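4.2 Equipment planning and budget

Hardware for the kitchen tasks was bought in two rounds. Before the first round we ran every task in simulation with two arms over a granite counter, using the overhead view in Figure 3, and ordered only the parts that the simulated tasks called for. The Lultwood site had room for two benches, so the plan was capped at four arms. 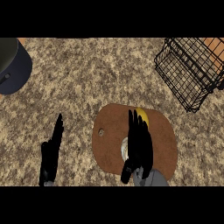
Figure 3. Simulated two-arm counter task, overhead view, with cutting board, pot and wire basket.

Quotes came from Vitau and Zellero. Vitau was cheaper per arm but charged separately for wrist mounts and cabling, and its lead time was 26 weeks. Zellero included both and quoted 39 days. We chose Zellero for the arms and Tekin for spare fingers, which we treated as a consumable and budgeted by hours of use. The first order covered 244 hours of operation per gripper. Actual use by the end of July was 196 hours, and the remaining finger budget was moved to the second round.

Simulation time was charged to the computing budget and is left out of the totals in Table 2. Shipping and import fees are included.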